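Search this site
Enter keywords Go
Print this page | E-mail to a friend

Desk top sagging in the middle under a monitor

Posted by Fimus, 9th February

I have a work desk in a corner booth, bought second-hand. The top is 1,600 mm long and 18 mm thick, chipboard with a grey coating, and it rests on a steel leg pair at each end. There is no rail between the legs. Since June it has carried two monitors on a single clamp arm near the middle of the back edge, and the front edge now dips by 2 mm at mid-span, measured with a straight edge and feeler gauges.
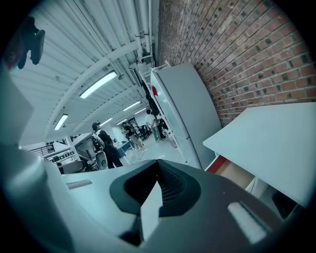 The dip does not go away when I take the monitors off, so I assume the board has crept. I would like to stop it getting worse without replacing the top. Space under the desk is limited. I need 80 mm clear above my knees, which rules out a deep timber beam. Would flat steel bar screwed to the underside do anything useful, or does it have to be angle? Also, is it worth turning the board over?

Gilerow

Angle, or square tube. Flat bar laid flat against the board adds very little, as stiffness goes up with the cube of the depth and the bar has almost none in that direction. A 25 x 25 x 3 mm angle with one leg against the board and the other pointing down will do far more for the same money.

Fit it 100 mm back from the front edge and run it as close to both leg frames as you can. Fix it with screws at 150 mm centres. In 18 mm chipboard use 4 x 16 mm screws, allowing for the thickness of the steel, and drill pilot holes 2.5 mm wide. Put a strip of tape on the drill bit at 12 mm so you do not come through the top. Before fixing, prop the middle of the desk up from the floor with a car jack and a block until it is level or very slightly high. Leave the prop in for a day after the screws go in.

A second length goes at the back, stopped short on either side of the clamp. The clamp plate needs flat board to bear on. If the arm is heavy, put a steel plate between the clamp and the underside to spread the load.
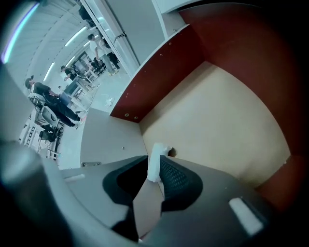
Lam disagrees about stopping the rear length short, on the grounds that a break at mid-span leaves the back edge weakest where the bending is greatest, and would move the arm 400 mm towards one leg and run the angle straight through.

Drallow

Just turn it over. I did mine and it was fine.

Ho-yin Wu

Turning it over works for a while, but the board will creep the other way under the same load, and the old screw holes end up on top. I would do it only together with the steel. Moving the arm is good advice if the cables reach. Mine sits 900 mm from the left end on a longer top and the board has stayed flat.

Print this page | E-mail to a friend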